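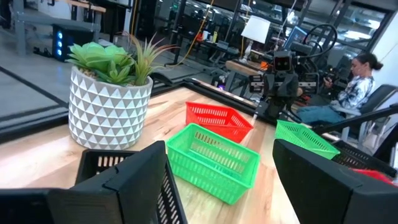
Las charcas de Platberg y el regreso de las libélulas

Una antigua explotación ganadera ensaya una forma paciente de recuperar pequeños humedales, con la exuvia como principal documento de trabajo

Domingo, 25 de enero de 2026

En invierno, la finca Platberg ofrece poco al visitante que acude en busca de odonatos. Los adultos han desaparecido con las primeras heladas, los juncos están vencidos y el agua de las charcas tiene el color del té cargado. La actividad, sin embargo, continúa bajo la superficie. Entre los tallos sumergidos y el limo del fondo permanecen las larvas, algunas de ellas nacidas en la primavera anterior, otras con más de un invierno a sus espaldas, según la especie y la temperatura del agua. De su supervivencia dependerá lo que se vea volar en junio.

La asociación Bellis, dedicada al estudio de la flora y la fauna de los humedales menores, gestiona en la finca tres charcas que formaron parte del sistema de abrevaderos de la explotación. El acuerdo con la sociedad propietaria, Brumarent, permite intervenir en los vasos y en sus márgenes, retirar sedimento en otoño y mantener cerrado al ganado el tramo de orilla que se juzgue necesario. El resto de la finca sigue en uso. Las vacas pastan a pocos pasos del agua y, en una de las charcas, llegan todavía a beber.

La presencia de los animales ha sido objeto de discusión desde el principio. El criterio habitual en los proyectos de restauración aconseja el vallado completo, y así se planteó en la primera versión del plan de manejo. Behrouz Rezaei, responsable de hidrología de la asociación, defendió una solución distinta. A su juicio, el pisoteo moderado abre claros de barro desnudo que ciertas especies pioneras necesitan, y una orilla cerrada por completo acaba en pocos años cubierta de espadaña. «Una charca ganadera es un lugar alterado por definición», explica. «Si se elimina toda la alteración, lo que queda es otra cosa, muy respetable, pero con otros habitantes».

La propuesta se aceptó con condiciones. La charca alta se valló por entero, la intermedia quedó abierta en su orilla sur y la baja, la de mayor superficie, conserva una rampa de acceso que se cierra entre el inicio de la primavera y la retirada del heno. El diseño permite comparar, aunque los propios autores advierten de que las charcas difieren también en profundidad, en sombra y en origen del agua, de modo que ninguna diferencia puede atribuirse sin más a la valla.

El agua, primero

Antes de que nadie buscara una sola libélula hubo que resolver el problema del agua. La charca alta se vaciaba todos los veranos por una grieta en el dique de tierra, y la intermedia recibía, después de cada tormenta, el arrastre de un camino agrícola. En el primer caso se rehízo el núcleo del dique con arcilla extraída de la propia finca. En el segundo se desvió la cuneta y se excavó una pequeña balsa de decantación, hoy colonizada por ranúnculos acuáticos y frecuentada por las lavanderas.

No se ha buscado que las charcas tengan agua todo el año. La intermedia se seca en los veranos duros, y la asociación considera deseable que así ocurra. La desecación temporal impide que prosperen los peces, cuya introducción – casi siempre bienintencionada, a menudo obra de algún vecino que no sabe qué hacer con el contenido de un acuario – es una de las causas más frecuentes de empobrecimiento en los humedales de pequeño tamaño. Las larvas de los grandes ésnidos, de desarrollo lento, salen perjudicadas por el estiaje. Otras, como las de varios simpetros, pasan la estación seca en forma de huevo y aprovechan sin dificultad las aguas efímeras de la primavera.

La calidad química se vigila con medios sencillos. Rezaei toma muestras en cada charca con las primeras lluvias y de nuevo antes del calor, y presta especial atención a la conductividad y a los nitratos. Los valores de la charca baja siguen siendo mejorables después de las lluvias fuertes, cuando la escorrentía de las parcelas abonadas encuentra todavía un paso bajo el muro. La corrección de ese punto figura entre las obras aplazadas.

El valor de una piel vacía

El seguimiento biológico corresponde a Ratree Thaweesak, entomóloga, que llegó a las libélulas después de varios años de trabajo con efímeras y frigáneas. De aquella etapa conserva una marcada preferencia por las fases acuáticas y cierta desconfianza hacia las observaciones de adultos en vuelo. Un macho posado en un junco, recuerda a menudo, demuestra únicamente que el insecto pasó por allí. Muchas especies se desplazan grandes distancias y se detienen en aguas donde jamás llegarán a reproducirse.

La exuvia, en cambio, ofrece una prueba difícil de discutir. Cuando la larva completa su desarrollo, trepa por un tallo, se aferra a él y se abre por el dorso; el adulto emerge, endurece las alas y se marcha, y en la planta queda el tegumento vacío, con las patas todavía cerradas sobre el soporte. Quien lo encuentra sabe que la especie ha vivido en esa charca desde el huevo. El examen de la máscara labial, de las espinas laterales del abdomen y de los apéndices anales permite en la mayoría de los casos una identificación segura, siempre que la pieza se recoja antes de que la deshagan el viento o la lluvia.

El protocolo de Platberg se apoya en esas pieles. Durante la temporada de emergencia, cada charca se recorre por tramos fijos de orilla, siempre a primera hora, y las exuvias se guardan en tubos rotulados con el tramo y el día. En las jornadas de mayor emergencia participan hasta seis personas. La identificación se realiza después, bajo lupa, y las piezas dudosas se remiten a un segundo revisor que desconoce la determinación inicial.

Kazue Shibata desempeña con frecuencia ese segundo papel. Su colección de referencia, reunida a lo largo de toda una vida profesional en la enseñanza secundaria, es la que utiliza la asociación para resolver los casos difíciles, en especial los de los pequeños zigópteros. Las exuvias de los caballitos del diablo son frágiles, pierden con facilidad las laminillas caudales y obligan a trabajar con caracteres de apreciación incómoda. Shibata ha propuesto que las piezas incompletas se registren solo a nivel de género, aun cuando el contexto haga muy probable la especie. La norma se aplica desde la última temporada y ha reducido la lista, con alguna protesta.

Los datos se incorporan a Uvix, la base documental que la asociación desarrolló para sus inventarios de plantas acuáticas y que hubo de adaptarse a un material muy distinto. Si-woo Ma, encargado de esa adaptación, recuerda que el sistema original no contemplaba la ausencia como dato. Un tramo recorrido sin hallar nada quedaba en blanco, exactamente igual que un tramo que nadie había visitado. La corrección obligó a revisar los cuadernos de las dos primeras temporadas, y en algunos casos no fue posible saber qué había ocurrido. Esos registros se conservan con una anotación y quedan fuera de los análisis.

Lo que muestran las orillas

La asociación se muestra prudente al hablar de resultados. Puede afirmar que en las tres charcas se reproducen libélulas, cosa que no constaba en la documentación anterior a las obras, y que la composición difiere de una a otra. La charca alta, vallada y de aguas estables, reúne la mayor parte de las exuvias de emperador común, Anax imperator. La intermedia es dominio de los simpetros y de los léstidos. En la baja, donde el ganado mantiene abiertas las orillas, apareció muy pronto Libellula depressa, una de las especies que con mayor rapidez ocupan las aguas nuevas o removidas.

Su evolución posterior ha dado lugar a la observación que más interesa al equipo. En la mayor parte de las charcas de nueva creación, Libellula depressa escasea en cuanto la vegetación cierra los márgenes. En la baja se ha mantenido, y sus exuvias se concentran en los tramos próximos a la rampa. Rezaei ve en ello un respaldo a su tesis. Thaweesak prefiere esperar: la rampa es también la zona más soleada y la menos profunda, y bastaría cualquiera de esas condiciones para explicar la preferencia. Ambos coinciden en que la cuestión solo se aclarará si se desplaza el acceso del ganado a otro punto de la orilla, lo que exige el consentimiento de Brumarent y un gasto que todavía no se ha aprobado.

Existe además una dificultad de fondo. Las orillas pisoteadas ofrecen menos tallos, y las exuvias que cuelgan de ellos se localizan con más facilidad que las ocultas en un carrizal espeso. Parte de la diferencia entre charcas podría deberse a lo que el observador es capaz de ver. Para estimar ese sesgo se han efectuado recorridos dobles, en los que una segunda persona repite el tramo sin conocer el hallazgo de la primera, y los resultados de esa comparación se hallan en revisión.

Un oficio de manos lentas

Kiyoshi Tamura se ocupa del mantenimiento de los márgenes. La siega se practica a mano y por franjas alternas, de manera que ningún tramo quede desprovisto de refugio. El material cortado permanece junto al agua varios días antes de retirarse, plazo que permite a la fauna menuda abandonarlo. La extracción de sedimento se reserva para octubre y afecta cada vez a una sola porción del vaso, nunca a su totalidad, pues en el limo pasan el invierno las larvas de desarrollo plurianual.

Tamura lleva un registro propio, ajeno al protocolo, en el que anota la altura del agua sobre una piedra concreta de cada dique, la fecha de los primeros brotes de lirio amarillo y el estado de los cierres. Dichas notas han servido ya para interpretar alguna anomalía, entre ellas la escasez de emergencias en la charca intermedia durante una primavera que los datos meteorológicos describían como normal. El cuaderno señalaba que el agua había bajado de manera brusca en marzo, a causa de un tejón que había abierto una galería en el talud.

El tejón continúa en la finca. La galería se rellenó y se instaló una malla enterrada en el tramo afectado, con la indicación expresa de no intervenir en la madriguera principal, situada en el seto.

El plan para la próxima temporada mantiene los tramos y los horarios de las anteriores. Se añadirá el muestreo de larvas con manga en la charca baja, limitado a un sector y con devolución inmediata de los ejemplares, y se revisará el muro por el que penetra la escorrentía. La primera visita de búsqueda está prevista para cuando el agua de la charca alta pierda el frío del invierno. Hasta entonces, el trabajo se desarrolla sobre la mesa, con la lupa y los tubos pendientes de la temporada pasada, de los que Thaweesak espera haber revisado la totalidad antes de que emerjan los primeros caballitos del diablo.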